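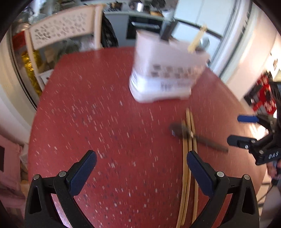

*Mahfuz Dissanayake*

## Chapter 3: Learning from Borrowed Hands

If you have ever tried to teach a child to use chopsticks, you know how little the talking helps. You end up putting your own hand around theirs, and the method in this chapter works in much the same spirit — a person holds the gripper, does the chore, and lets the recording carry what words leave out.

We'll spend most of our time with the Kemik set, which holds 1,081 recordings of household work. Thin things get special attention, and for good reason. A stick gives a pair of jaws very little to hold, and a small error at the grip grows large by the time you reach the tip. 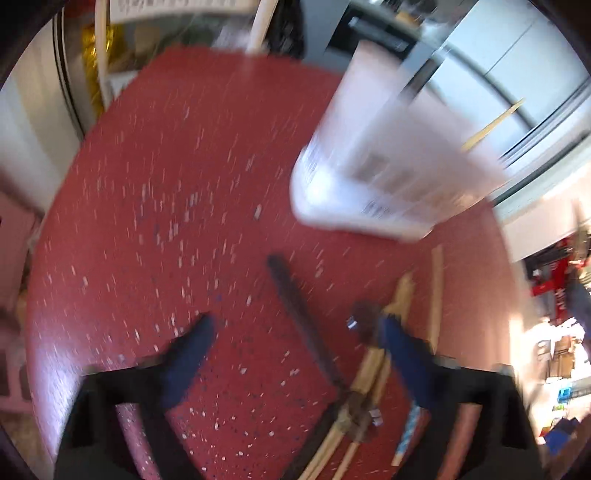 *Figure 3.1. Long sticks, bound in a bundle, near the open fingers.*

Spoons are kinder, having a handle with some width to it, but they like to turn in the grip. Watch for that as you read — it comes back when we score the Prerkard policy.

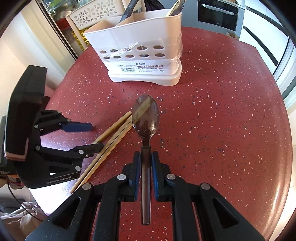 ## 3.1 What Counts as a Good Grasp

*Last changed in August*

Let's begin with a single stick held upright between two pads, and ask what we would want a learner to copy.

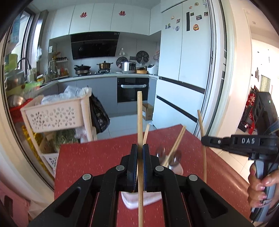 *Page last changed: August*

The closing of the jaws is only part of it. The path leading up to the grip matters just as much, and so does the angle of approach, so we keep both when we trim a recording.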